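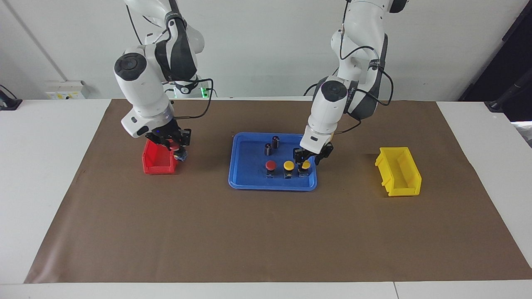 Cell Operator and Fault Logger, two-arm sorting cells
Norneo, Prarulholm site
Fixed term, September start

Norneo runs two-arm cells that sort small electrical parts from a tray into colored bins. We are hiring one person to run trials on these cells and write down every fault that comes up. The post was created after a safety review of the Kwofie cell, and applicants should know why.

In the last test block the cell ran 2,146 picks. In 164 of them a gripper closed on a part and the log recorded a good pick when the part was not held. Most of these were push-buttons gripped by the edge of the cap. On 18 occasions the arm carried on with the move and the part dropped outside the bin. In one case an operator reached in to pick it up while the other arm was still live. The arm touched her wrist at low speed. She was not hurt, but the stop should have come from the cell and it came from a coworker at the switch.

Since then, reaching over the mat with either arm powered is not allowed. The grip check has been rewritten and needs 100 clean trays in a row before the cell goes back to normal use. That is where you come in.

The work:

Load the tray with buttons and small round parts, set out the bins, start the run.
Stay at the stop switch for the whole run. No phone, no second task.
Log each missed grip, drop or odd movement with the time and the part involved.
Power down both arms before touching anything on the table.
Check cables and straps on both arms at the start of each shift — a snagged cable was behind two of the earlier faults. 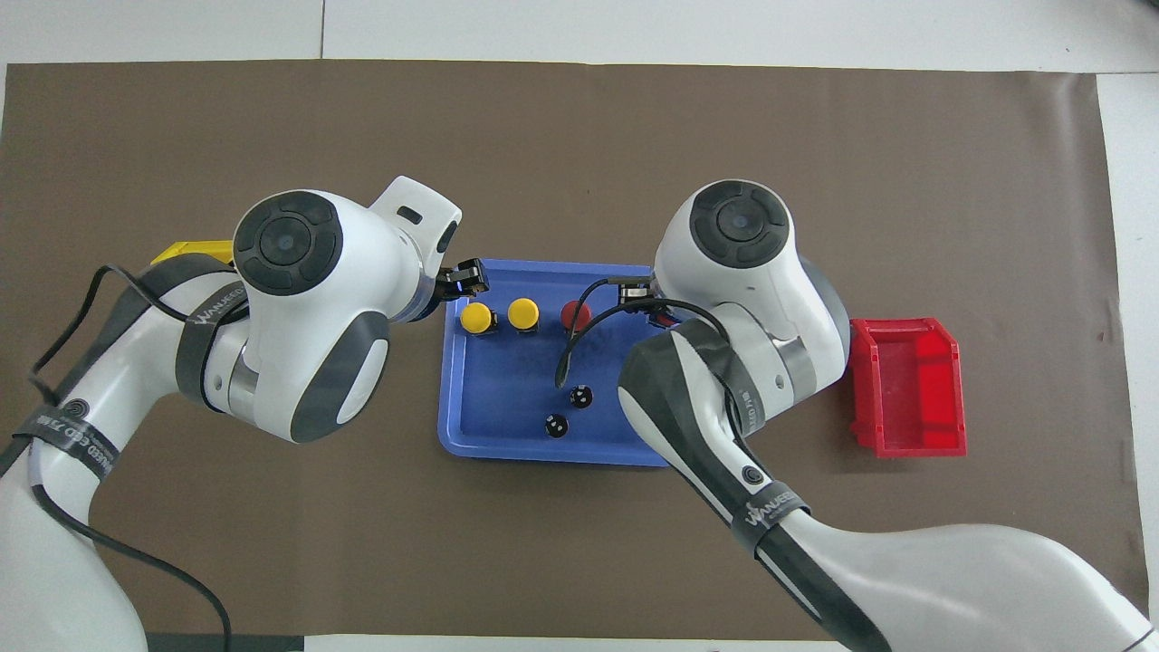 Salamatu Tsikata read a draft of this ad and asked us to say plainly that the job is slow. Most trays go through with no fault at all, she said, and the hard part is watching the last one of the shift as closely as the first.

What we need from you:

You can stand for up to two hours at a time, with breaks between.
You write clear, short notes in English.
You will stop a run when something looks wrong, even if it spoils a good count. A stopped run is never held against the operator.

Robot experience is useful but not required. Training takes four days and is paid. It covers lockout, the stop circuit and the Mirneck logging software.

Shifts start at 7:30 a.m. or 1 p.m. To apply, send a resume and a few lines about a fault you once found, in any kind of work, to the hiring desk at Norneo, Prarulholm. Please put "Kwofie cell" in the subject line.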